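**Arm stops in the folded position and a lead appears to catch during homing. Is it safe to keep running?**

*Category: Desktop arms / Faults and safety*
*Asked by Signe Åberg, February*

I am responsible for a small printed arm, built to the Fleroretti pattern, which is used for teaching in our department. The task is a simple one: a green cube and an open cardboard box on a table laid with white paper. The control software is Rollow, with the homing speed set to 200 and all other values left as supplied.

The fault is as follows. On the command to home, the arm folds upright and then stops. The middle joint hums, does not move, and after a short wait Rollow reports "limit not reached, joint 2". The error does not clear until the supply has been switched off and on again.

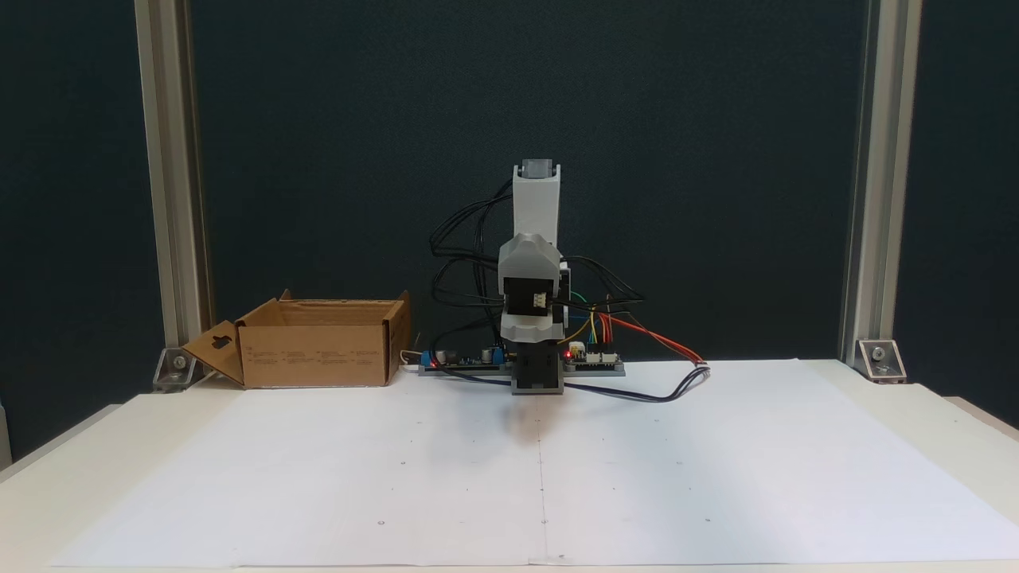 The fault occurred in 13 of the last 576 homing cycles according to the log, which may not sound serious. However, on the most recent occasion the arm came free without warning while a student was reaching for the cube, and struck the back of her hand. She was not injured. I have suspended use by students until the cause is known.

I have already done the following:

- replaced the lead to the middle joint
- tightened the screws on the upper bracket
- reloaded the settings from the saved copy

I should be grateful for advice on whether this is a wiring fault or a settings fault, and whether the arm may be used in the meantime under supervision.

---

**Answer 1** (accepted)
*Joar Løken*

Please do not run it under supervision. A joint that stalls under power and then releases by itself should be treated as unsafe, whoever is standing beside it. The supply should be off, at the wall, before any person puts a hand inside the reach of the arm.

As to the cause, I would look first at how the leads are carried. We maintain several arms of this pattern at Turnov, where the leads are left in wide loops on each side. 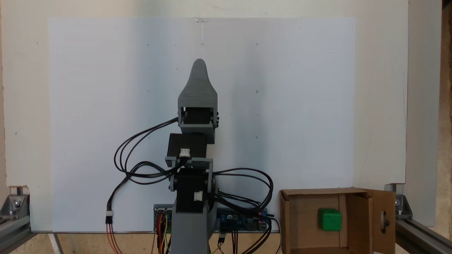

A loop of that sort moves with the upper joint. If it passes behind the middle bracket during homing, it can wedge between the bracket and the motor body. The joint then pushes against the cable until the cable slips out, and the stored effort is released at once. That would agree with your account of the arm coming free suddenly. A new lead would not help if it was laid along the same path as the old one.

I suggest the following order of work:

1. Switch off at the wall and wait until the red lights on both boards have gone out.
2. Move each joint slowly by hand through its full travel, watching the cables on both sides. Note any position at which a cable is touched or pulled.
3. Fix each lead to the bracket at the joint, leaving enough slack for full travel and no more.
4. Check that every white plug is fully seated. Any lead with a free end should be identified and either removed or secured well away from the arm.
5. Lower the homing speed to half its present value and reduce the current limit for joint 2.
6. Run a full set of homing cycles with the table clear of people before students return.

The current limit matters as much as the cable. With a low limit, a blocked joint will give up early and report the error before much force has built up.

---

**Answer 2**
*Posted by a guest*

Had the same message on mine. It was the power supply. Changed it for a Ljungberg one and the message went away. Cables look untidy on all of these and it makes no difference.

> **Comment, Joar Løken:** A weak supply can produce the same message, and it is worth measuring the voltage while the joint is moving. It would not explain a sudden release, and I would not rule out the cables on that basis.

---

**Update from Signe Åberg**

Thank you both. With the power off, I found that the left-hand loop touched the edge of the middle bracket near the end of its travel, and the sleeve was worn at that point. The supply was measured and is within its rating. The lead will be replaced and fixed as described in step 3, and the arm remains out of use until the cycles in step 6 have been completed. The matter has been entered in the department's safety record.

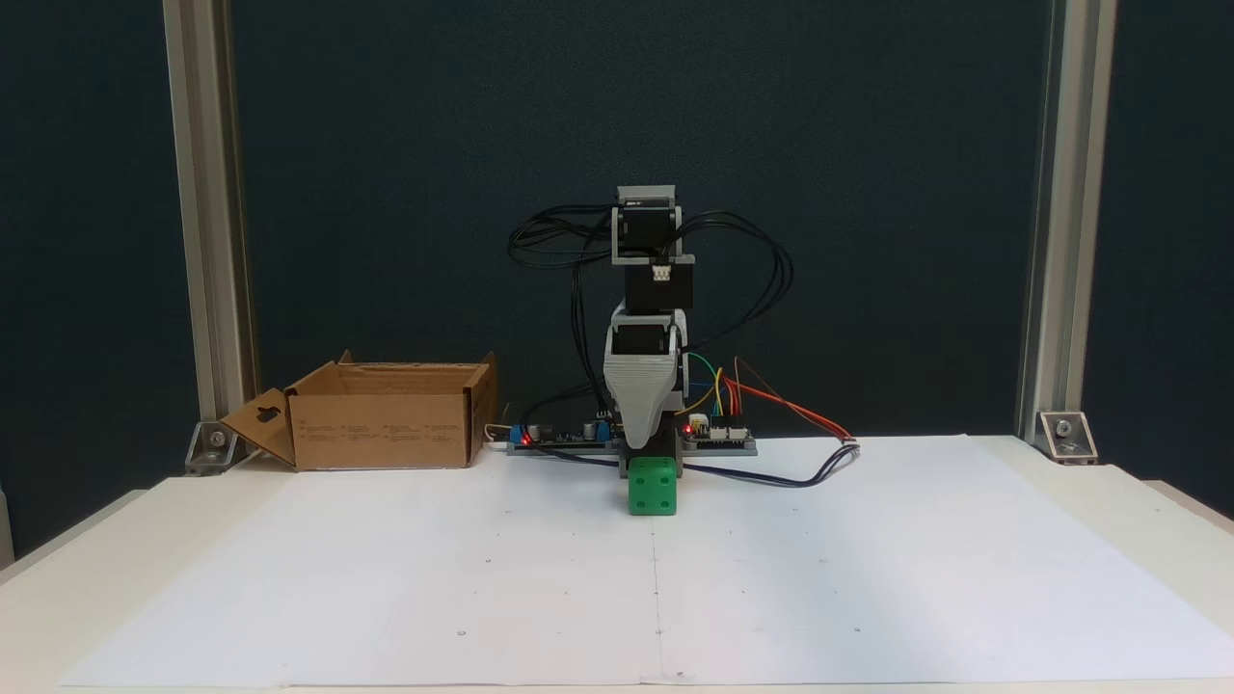 *The arm with the green cube beneath it and the cable loops on both sides.*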